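Speaker notes – "Keeping your papers in order when you work for yourself"
Small business evening, Semdale library, 2018-03-12
Speaker: Wouter Nijs

Slide 1. Welcome

Say good evening and wait until people have found a chair. Tell them who I am: bookkeeper, own office, most of my clients are people who work alone or with one helper. English is my third language, so please stop me if a word is not clear.

Say also what I will not do tonight. I will not give advice on one person's tax return in front of the others. For this we can make an appointment.

Slide 2. Two bank accounts

This is the point I repeat the most. Open a second account and let all the business money go through it. It does not have to be a special business account, but check the terms of your bank, as a few banks do not allow it.

Story of the tile setter from Crichton. He had one account for everything, and in November we sat together with 190 lines on the statement and he had to tell me for each line what it was. Pause here. He paid me for those hours. (He has given permission for the story, without his name.)

Slide 3. What is a business cost?

Ask the room first. Let them call out things, I write on the board. Expect: car, phone, work clothes, lunch. Lunch always gives discussion, do not stay on it too long.

The rule in simple words: did you need it for earning the income? If the answer is "partly", then you take a part, and you must be able to show how you came to this part. A guess is weak. A log of four weeks is much stronger.

Slide 4. Receipts

Thermal paper goes blank. Bring the old fuel receipt from my wallet and pass it around, there is almost nothing left on it.

Take a photo on the same day. Put the date first in the file name, then the shop, then the amount. One folder for each month. I am often asked which program is best. I used Brurura for two years and now I use Skernska, and both do the job. A plain folder with a backup does it also.

Drink some water. If it is already past the half hour, skip slide 5 and go to 6.

Slide 5. Setting money aside

The money on the account is not all yours. Each time a customer pays, move a part to savings the same day. How much depends on the income and the family situation, so I do not give one percentage for the whole room. People will ask anyway. Answer: look at last year's bill, divide it by last year's income, and begin from there.

For persons in their first year there is no last year. They should come and talk to me, or to another bookkeeper, before the first summer.

Slide 6. Small purchases

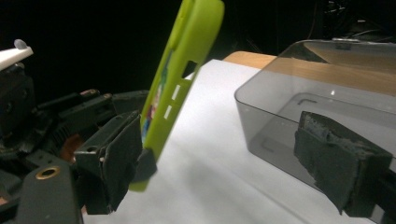 Slide 6: a phone case, lime green.

Small things are where people become lazy. A case, a cable, a box of screws. Each one is little money, so the receipt goes in the bin. One of my clients let me add up her small purchases of one year, and we found 31 of them that she had never written down.

With phone things the question is again private or business. If you claim half of the phone bill, then claim half of the accessories too. Be consistent – this is what a tax officer likes to see.

Slide 7. One fixed moment

Choose a fixed hour in the week and keep it. Mine is before breakfast, but I do not recommend this to everybody. Open the post, file the photos, send the invoices, look who has not paid.

Slide 8. Questions

There are 50 copies of the checklist on the table near the door. Mention that the library closes at 9, and we must put the chairs back before.

If no one starts, ask myself: "How long must I keep everything?" Then explain that it differs by type of document, and point to the back page of the checklist.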